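Three bins and a stale timestamp

I have spent most of October arguing with a bottle. The bottle is winning on points, but I have a longer attention span and access to the source code.

The job, for anyone who has wandered in from the post about bicycle brakes, is sorting. Rubbish goes in the right bin, the arm does the putting, and I write the part in between that decides what is rubbish and where it lives. The planner is called Trerngate, after a lane near my parents' house that also takes a long way round to get nowhere. The perception side is Brulport, which I inherited, and which has 46 configuration options, several of them spelled two ways.

My trouble started with the word "empty". Brulport was happy to report that a bin was empty when it had a clear plastic bottle lying in it. Cans it likes. Cans are shiny and red and have the decency to look like something. A clear bottle, once crushed, is mostly highlights, and the depth values go straight through it and come back with the bin floor. What was left was a label floating in space, which the clustering step threw away for being too small.

I lowered the minimum cluster size from 559 points to 171. It now finds the bottle. It also finds creases in the fabric, and for one thrilling afternoon it tried to recycle the corner of a bin.
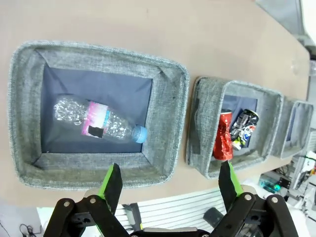 Why not mask out the bins and only look for objects inside them?
Masking works as long as you know where the bins are at the moment the picture was taken, and with a wrist camera that means knowing exactly where the wrist was too. If the two clocks disagree, the mask slides sideways and you end up carefully ignoring half the bottle.

Which brings me to the clocks. The mask was being placed using the latest arm pose, and the latest arm pose is a fine thing to have unless the image is older than it. Mine was. The image sat in a queue while Brulport thought about it, and by the time anybody asked where the camera was, the camera had gone somewhere else. When the arm stood still everything lined up beautifully, so of course every test I had written made the arm stand still first.

The fix was to keep a history of poses and look up the one that matches the image stamp. It came to fewer lines than this paragraph. I had already written a much longer fix, with a filter in it, and I was rather fond of the filter. It is in a branch called drevthorpe-2 where it can't hurt anyone.

With the mask in the right place I could leave the cluster size low, and the fabric creases mostly stay out of it. The rims still cause bother. They are wide and rounded, and a rounded rim at a slant gives you a nice long blob of points that looks very much like a thing worth picking up. I shrink the mask inwards a little, which loses anything leaning hard against the wall. I'm not proud of it.

Yu, the little replay tool I keep promising to tidy, has earned its keep in all this. It steps through a recording with the mask drawn on top, and I have now stepped through 3000 images with one finger on the arrow key. It crashes if you go backwards past the start. I know about that. Please stop sending me the same stack trace.

Next is the grasp side, where Trerngate has opinions about approaching a bottle from the cap end that I don't share. Also the config file. Two spellings of "threshold" are both live, and they do different things.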